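Unit 2: Sorting with two arms

Each group gets one bench session on the two-arm station. The task is to move items between the trays and the clear bin under teleoperation, then hand the recordings to the next unit for training. Read the Ikex safety sheet before you come.

Set the trays side by side within reach of both arms. One operator drives both arms, the other keeps the log and stays near the stop button. 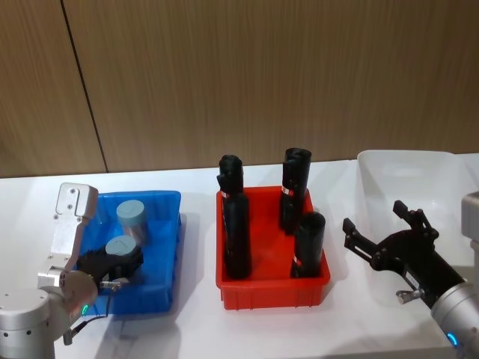
Grip cylinders from the side, just below the cap. Close slowly and wait for the fingers to settle before lifting. The idle arm stays open and clear of the tray rims – most collisions last term came from a parked gripper left too low.

Record 12 runs per group. If an item falls over, finish the run and mark it F in the log. Do not delete it.

Save everything in the Urno folder under your group name. Logs go to Laurențiu Munteanu by the end of May. Late logs are accepted but lose 2 points.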